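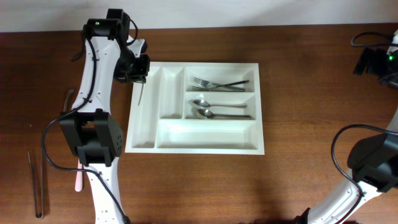 Fig. 1. Tray on the table with forks and spoons placed. Tongs stay outside the tray.

Lireck Kitchen Guide
Section 2: Setting up the cutlery tray

This section covers the white plastic cutlery tray supplied with the Budow drawer unit. Fill the tray on a table first, check it, then lift it into the drawer. Filling it inside the drawer is possible but awkward, as the back compartments are hard to reach.

Before you start

Wash the tray in warm water with a little washing-up liquid and dry it with a cloth. Check the bottom of each compartment for crumbs of packing material. Measure the inside of the drawer. It must be at least 300 mm wide and 70 mm high with the drawer closed. If yours is narrower, see the part on the Cokine slim tray in Section 4.

Placing the tray

1. Set the tray on a flat table with the two long narrow compartments on your left.
2. Check that the tray sits level. If it rocks, turn it over and look for a burr of plastic on the underside. Remove it with fine sandpaper.
3. Put the cutlery you want to store on the table beside the tray. Keep tongs, ladles and other large items to one side.

Filling the tray

4. Lay forks in the upper right compartment with the tines to the left. They may overlap.
5. Lay spoons in the compartment below the forks, bowls to the left. If a spoon will not lie flat, slide it along until the handle clears the end wall.
6. Use the narrow compartment on the far left for a second set of forks. Stand at the front of the tray and lay them lengthways, tines away from you.
7. Use the narrow compartment next to it for table knives. Lay them lengthways too – blade at the far end, handle towards you.
8. Leave the wide compartment at the bottom until last. It takes serving spoons, peelers and anything else that does not fit the others.

CAUTION: Do not store sharp kitchen knives loose in the tray. Use a knife block or a blade cover. Table knives are suitable.

NOTE: Cutlery must be fully dry before it goes in. The compartments have no drain holes and water will collect in the corners.
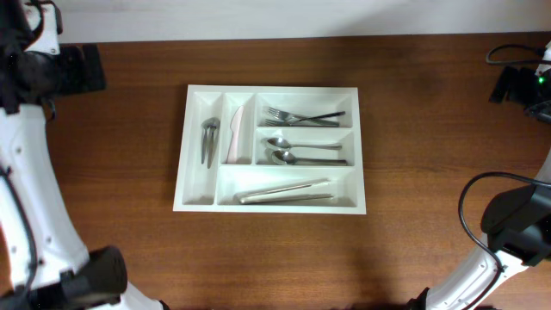
Fig. 2. Forks in the far left compartment, a table knife beside them, forks and spoons to the right.

Checking the layout

9. Compare your tray with Fig. 2. The layout shown is a suggestion and you can change it, but keep one type of cutlery to each compartment.
10. Look across the tray from the side. Nothing should stand higher than the rim. A raised handle can catch on the drawer frame and stop it opening.

Fitting the tray in the drawer

11. Pull the drawer fully out to its stop.
12. Lift the tray with both hands, one under each short side, and keep it level.
13. Lower it in back edge first, then slide it to the left-hand wall.
14. Close the drawer slowly. If you hear cutlery move, open it and check steps 4 to 7 again.

CAUTION: Do not carry a full tray by the rim. The plastic can flex and the contents may slide out.

Spare trays and the Bogale non-slip liner can be ordered under part number 211.

Text revised in May by Eyerusalem Habte.

2 comments | 70 shares

We use cookies to remember your settings. Accept | Manage cookies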